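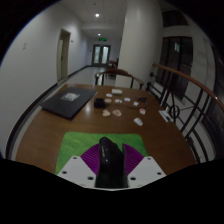 In defence of the shared table

In the office where I work, in Flurnport, there is a plan to take the tables out of the corridors. The plan came in a letter to all tenants of the building, and it is a polite letter. It says that every person will receive a locker and a personal desk of 1,000 by 700 millimetres, and that the common surfaces will "no longer be required". I have read this sentence many times. I would like to explain why I think it is wrong.

I came to this country as an adult and I learned the language mostly at tables. I don't mean in lessons. I mean that I put down my laptop, somebody else put down theirs, and after some time one of us asked for the charger. At a personal desk this does not happen. At a personal desk you have your own charger, and you wear headphones.

A table in a corridor is a strange piece of furniture, I admit it. It has no drawers. It belongs to no department, so it is wiped by whoever is annoyed first. On any afternoon it may hold a closed laptop with a crumpled packet on the lid, a green mat, a small black box of some kind, and several little things which fell out of a pocket or a bag and were never collected. The people who wrote the letter see in this a failure of order. They use the word "clutter" four times on one page.

I was brought up in a tidy house and I have nothing against order. My mother could find a needle in the dark. But I have noticed that she had also one place, the end of the kitchen table, where the rules were softer. The post went there, and the scissors, and the thing that had to be repaired when my father had time. If you wanted to know what was happening in our family that week, you looked at the end of the table. When I visit friends I still look for this place, and in most homes I find it. In the homes where I don't find it, I sit a little more straight.

The firm that advises our landlord is called Skornell. Their brochure, which was attached to the letter, says that a clear surface makes a clear mind. I can't prove the opposite. I can only say that my own mind is rarely clear when my desk is. I clean my desk completely when I don't want to begin a piece of work, and I suspect that many people do the same. When the work goes well, the things come out by themselves: the notebook, the second pen, the cup, the mat so that the cup leaves no ring. Later they should go back, of course. But they need somewhere to be in the meantime, and a desk of 700 millimetres is quickly full.

There is also the matter of money. The letter says the new lockers will cost 3,044 pounds for our floor. It doesn't say what will be done with the tables. They are brown wood, they are heavy, and the tops still shine when the ceiling lamps are on. I asked at the reception and was told they would be "cleared". I think this means a skip. One of them was moved last May to the second floor of the Drunlow side, and it took four people and a good deal of shouting on the stairs, and I can report that it was in use again before lunch.

I should be fair to the other side. A colleague uses a wheelchair, and for her a table in a narrow corridor is an obstacle. She told me so and she is right. Where the passage is too narrow, the table must go, and I would carry one end of it. Also there are people who leave food wrappers and walk away, and no theory about community makes a wrapper pleasant. I have thrown away other people's wrappers and I was not thinking noble thoughts.

But our corridor on the Moffat side is wide. It is rather dark, it has no view, and without the table there would be no reason at all to stop in it. People would go from the door to the desk and from the desk to the door. The letter calls this "improved flow". Water should flow, I agree. With colleagues I am less sure.

My proposal is modest. Keep the tables where a wheelchair can pass easily. Put a bin next to each one, because at present the nearest bin is in the kitchen behind two doors. On Friday at four o'clock, whatever still lies on the table goes into a box, and the box stays under the table for one week, so that nobody loses a mouse or a key through one forgetful afternoon. I have sent this to the landlord in writing, and I have offered to do the first Friday myself.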